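Mug Trees and Mug Storage - Gallery

Posted 29 May 2024

This page collects notes on the small wooden mug tree and the two-color mug we have had out on the long table. It belongs to a set of gallery pages on tabletop storage. The page on plate racks came before it, and the one on hooks and rails will follow in July. Text is kept short. Readers who want the cutting list for the Mtshali stand should go to the workshop page.

A mug tree is a post with pegs. The post stands on a base, the pegs slope upward, and the mug hangs from its handle with the body resting near the post. The pattern is old and has changed very little. Differences between one tree and the next come down to the shape of the base, the section of the post, the angle of the pegs and the distance between levels.

1. Square post, round base

Light wood, unpainted. The post is square in section and the base is round. Pegs leave the post at two levels, and the top pair spreads up and outward to the left and right. A square post is easier to drill accurately than a round one, as the bit starts on a flat face and does not wander. The mug is dark teal outside and yellow inside.

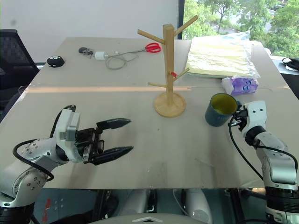 Peg angle matters more than peg length. A peg set too flat lets the handle slide off when the table is knocked. A peg set too steep holds well, but the mug has to be lifted a long way before it clears the tip, and on the lower level it may hit the mug above. We drill at 37 degrees from the horizontal on our own Mtshali stands and have had no complaints about either fault.

Base diameter is the other figure to check. On a stand with a 16 cm base, a single heavy mug on an upper peg is safe. On a 13 cm base it is marginal, and the first mug should go on the lower level. Load the opposite side next. Unload in the reverse order.

2. Handle and peg

With the mug held by the handle, the opening faces to one side and the weight sits away from the grip. It has to be turned so that the peg enters the handle loop cleanly. Wide loops are forgiving. Narrow loops, such as those on the older Okura cups, need a peg with a rounded end. A small red clip is fixed on the right side of this tree, partway up.

The rest of the table has the usual desk items toward the back: red-handled scissors, a white charger with its gray cable coiled, pale yellow material in clear plastic, and a purple and white packet. The tree needs clear space on all sides, and the radius of that space should be the length of a peg plus the full width of a mug. Anything closer will be brushed by a handle sooner or later.

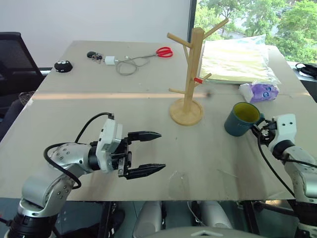 Anathi Botha

Finish. Bare wood is acceptable for a tree that only holds dry mugs. If mugs go on straight from the rack, water runs down to the lip and drips on the base, and the grain lifts in a ring. Two thin coats of food-safe oil will prevent most of this. Sand with 200 grit between coats, along the grain, and leave the peg sockets alone. Oil in a socket weakens the glue line if the peg ever has to be reset.

Loose pegs. Pull the peg, scrape off the old glue, and reglue with the angle checked against a card template. Do not pack the hole with paper. Busisiwe Mnguni has drawn a template for both the Mtshali and the Lovari patterns - ask at the workshop desk for a copy. The Lovari post is round, so its template has a curved edge and cannot be swapped with the other.

Glaze wear. Mugs that hang on wood show less rim wear than mugs that are stacked. The handle takes the contact instead, on the inner upper curve. Check that spot for hairline cracks before hanging anything heavy. The Burkier mugs have a thicker handle there and can be left out of the check.

Next page: Hooks and Rails
Previous page: Plate Racks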